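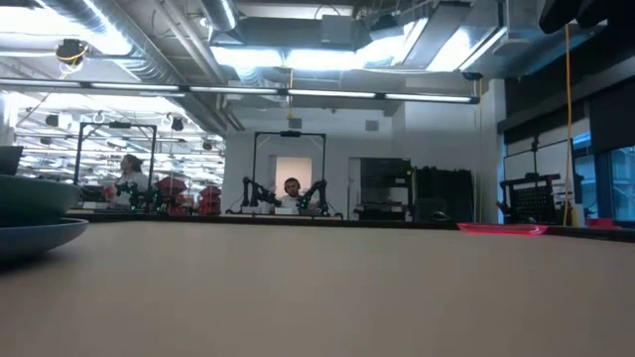

## The gripper that lost to a soup bowl

Merle Whitcombe keeps a notebook of everything her grippers have dropped. It's the second one. The first filled up last November, and she offers to show it to me the way other people offer to show you their grandchildren.

"Page one is a tea towel," she says. "You'd think a tea towel would be forgiving."

Whitcombe runs gripper trials at Lustemard, where she has spent the better part of the year comparing two of them. The Galter has two stiff fingers and, she says, "the temperament of a bulldog clip". The Nepia has softer fingers that give a bit when they meet something, and it costs a good deal more. Both firms would like to be told they've won. Whitcombe has been putting off that phone call.

We talk at the end of a workday, on stools, over tea she has made far too strong. I ask why it's all crockery and plastic trays.

"Because that's what's in people's kitchens. Our first lot of tests was wooden blocks. Everything can pick up a block. My nephew can pick up a block, and he's one. You finish a week of blocks feeling like a genius and then someone hands you a bowl."

The bowl comes up a lot. On its own it's all right: one finger inside, one outside, lift. Put it on a plate and ask for the plate, and things go downhill. The Galter can get hold of a plate rim if it comes in at exactly the right height. If it comes in two millimetres low it pushes the whole stack along the table, very politely, until it runs out of table.

"We've got 165 plate attempts with the Galter," she says. "I was in the room for all of them. I'd like some of those afternoons back."

And the Nepia?

"Better on plates. Lovely on plates, really. Then it goes to pick up a flat tray and folds its fingers under like it's having a lie-down."

### The arms don't care what you bolt to them

It took the team a while to agree on what they were comparing. Wiremu Cosgrove looks after the controllers, and he has opinions about the early results, most of them rude.

"The first month was garbage," he says cheerfully. "We had the Galter on one controller and the Nepia on another, and the Nepia looked like a dream. So we swapped them over, and suddenly the Galter looked like a dream. We'd spent a month measuring my settings."

He has since moved everything to a single controller, a Ranetti, which he describes as "boring, and I mean that as the highest praise". It closes the fingers at one speed. It logs what it did. When it's unhappy it says so in a sentence a person can read, where the old one produced a number and left you to look it up in a PDF.

I ask whether he misses anything about the old one.

"It was faster. It was faster at being wrong, too."

Cosgrove makes me try the trials myself, with an operator's patience and none of an operator's skill. I'm asked to lift a small box and put it down again. I crush the first one. The second I lift beautifully, hold up for admiration, and drop. He writes neither of these down, which I take as a kindness until he explains that only trained operators go in the data.

### Where to put your eyes

The cameras have caused more arguments than the grippers. Kiri Ruddock wanted them up high and looking down, and she got her way, mostly. Her case is that an overhead view sees the whole job and stays put. The case against, put to me by nearly everyone else, is that an overhead view sees the top of a bowl and has no idea how deep it is.

"They're right about the bowl," Ruddock says. "I don't enjoy that."

She ran a comparison with wrist cameras, which ride along near the gripper and get a close look at whatever it's reaching for. They were good at rims. They were also good at filling the whole view with rim at the very second the operator wanted to see anything else. After 508 paired runs she decided that you want both, and that the overhead one should be the one you trust when they disagree.

"People hate that answer. They want me to pick. I did pick. I picked two."

Did it cost more? She looks at me as though I've asked whether water is damp. The extra cameras weren't the trouble, she says. The cables were. Each one has to get from somewhere up high to somewhere useful without crossing an elbow.

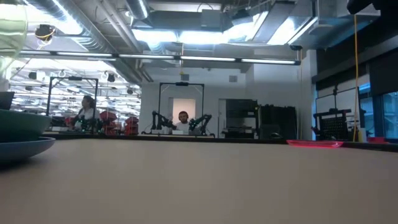 *Two of the workstations, each with a dark device on its top bar. Ruddock's preferred view is from up there.*

### A small matter of 2000 grasps

Back to Whitcombe, who has a spreadsheet open and is scrolling past it quickly. The plan was 2000 grasps per gripper, same objects, same operators, no excuses. They've finished the Galter. The Nepia is almost 23 per cent short, mainly on account of its finger pads, which wear through and have to be swapped.

"The brochure says the pads are easy to replace," she says. "They are easy. I can do it in four minutes. I can do it in my sleep, and I believe one Thursday I did."

This turns out to matter more to her than the drop counts. A gripper that's a bit worse at plates but never needs its fingers changed will get through more plates by teatime. She's been trying to put that in the report without it sounding like she's given up on quality.

I ask the question both firms keep asking. Which one?

"For a kitchen, the Nepia, if someone else is paying for pads. For a shed, the Galter. You could drive over the Galter." She thinks about it. "Warrick did reverse a trolley into it. It was fine. The trolley has a dent."

Warrick Rakena, consulted on his way past, says the trolley already had the dent.

There's a third gripper coming, from a maker she won't name until the paperwork is signed. It has three fingers, and Cosgrove has already complained about the extra one. Ruddock wants to know where its cable comes out. Whitcombe has asked for a longer loan this time, and for a bag of spare parts to be sent up front instead of after an exchange of emails.

She's also changing the objects. The trays stay in. So does the bowl on its plate, although she's had requests to retire it. She'd like to add a wet sponge, a bunch of keys and, against advice, another tea towel.

"Same one as page one," she says. "I've kept it."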